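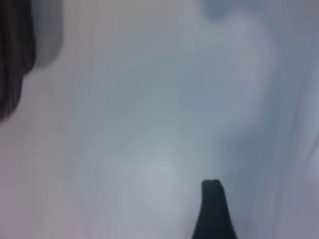
**Figure 3.** Close view of a pale surface, with a dark gripper finger at the lower edge.

### 4.2 Timing of override votes

We were delighted by how much the timing data had to say. Our records cover 1452 vetoed bills, and in 105 of them at least one chamber held an override vote after the November election but before new members were sworn in. These lame-duck votes are a small slice of the whole, yet they behave very differently from the rest, and the gap is one of the most exciting results in the project.

Members who had lost or were retiring broke with the governor of their own party far more often than members who were coming back. We expected some of this. What surprised us was how early it started: in the Lunano sessions the split shows up in committee, about 9 days before the floor vote. Pearce and Trornton follow the same path. Bastano does not, and we think its rule requiring a second reading of the veto message explains much of the difference, though we have only two sessions there to go on.

Beverley Doolan coded the floor speeches for all four legislatures, and her notes made a wonderful check on the roll calls. Departing members talked about the bill itself and hardly ever named the governor. Returning members did the reverse, even when they voted to override!

Bills vetoed in part are left out of these totals. A line-item veto can be overridden piece by piece, so one bill may produce several votes, and we treat those separately in Section 4.3.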